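hilo sobre cómo va lo de juntar demostraciones para el modelo, que me lo habéis preguntado varios y siempre contesto a medias

1/ la tarea de esta semana: coger una ficha de póker con una pinza y pasarla a la otra. Ya está. Suena a nada
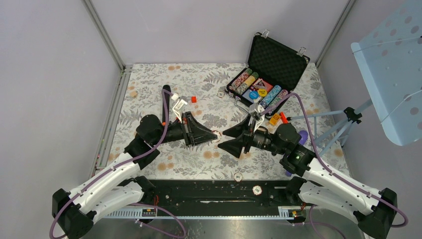 2/ llevamos 362 episodios guardados. Buenos de verdad, bastantes menos, ahora os cuento

3/ qué es "bueno" para nosotros: que el agarre sea limpio, que la segunda pinza cierre antes de que suelte la primera y que el que teleopera no se quede parado pensando. Lo último es lo que más episodios nos tira

4/ las pausas son veneno. El modelo aprende a quedarse quieto. En julio entrenamos con 100 demos llenas de dudas y el brazo se plantaba delante del objeto como si esperara el autobus

5/ ahora regla fija: si dudas más de dos segundos, cortas y repites. Da rabia pero se nota

6/ las fichas son un horror, por cierto. Finas, duras, y si la coges un pelo torcida gira entre los dedos. Con cubos de madera el pase nos salía casi a la primera, con esto no

7/ me preguntan por el mantel de flores. Vamos rotando telas, esta semana toca la de hojas grises y flores naranjas. Con mesa lisa el modelo iba de lujo y al cambiarle el fondo se perdía entero

8/ lo mismo con los trastos alrededor. Cubos, bloques, el maletín abierto con las barajas... se recolocan cada 14 episodios. Antes lo haciamos "cuando nos acordábamos", o sea nunca

9/ Ayantu Degefa (lleva ella casi toda la teleoperación, yo edito y etiqueto) insiste en variar también de dónde sale la ficha: mesa, borde, dentro del maletín. Del maletín todavía tenemos poquísimos. Las filas van apretadas y meter ahí los dedos de la pinza es un rato largo de paciencia

10/ números del lunes a hoy: 159 episodios nuevos. No los he revisado todos, voy por la mitad y ya me duelen los ojos

11/ etiquetas que uso al revisar, por si le sirven a alguien: ok / pausa / ficha girada / soltó antes / choque de pinzas / otro. "otro" crece demasiado, tengo que partirlo

12/ los de "soltó antes" no los borro. Van a carpeta aparte. Si luego se recupera la ficha de la mesa y se termina el pase, ese episodio vale oro - el modelo casi nunca ve cómo se arregla un fallo

13/ cosa tonta que nos costó un día: los relojes de los dos brazos iban desfasados. En el vídeo no se ve nada raro, en las curvas sí. Mirad las curvas!!

14/ para grabar y sincronizar usamos Zoltura, que es cosa nuestra de andar por casa y no está publicado. No, no lo voy a subir tal cual, me da vergüenza el código. Cuando lo limpie quizas

15/ otra pregunta de ayer: ¿cuántas demos hacen falta? ni idea. Depende de la tarea y de lo que varíes. Yo prefiero menos y con más variedad de posiciones que mil iguales, pero es opinion mía, no tengo tabla para enseñaros

16/ y dos personas distintas teleoperando, si podéis. Ayantu entra desde arriba, yo entro de lado. Al principio lo vi como problema, mezclando los dos estilos el modelo dudaba al acercarse. Ahora marcamos quién graba en cada episodio y ya veremos si lo usamos

17/ lo siguiente: el mismo pase pero empezando con la otra pinza. Pensaba espejar los datos y listo, pero la mesa no es simétrica ni de lejos, así que toca grabar

18/ me voy que tengo medio disco por revisar. Si alguien ha hecho pases con objetos planos y tiene trucos para que no giren, contadme por aquí, leo todo aunque tarde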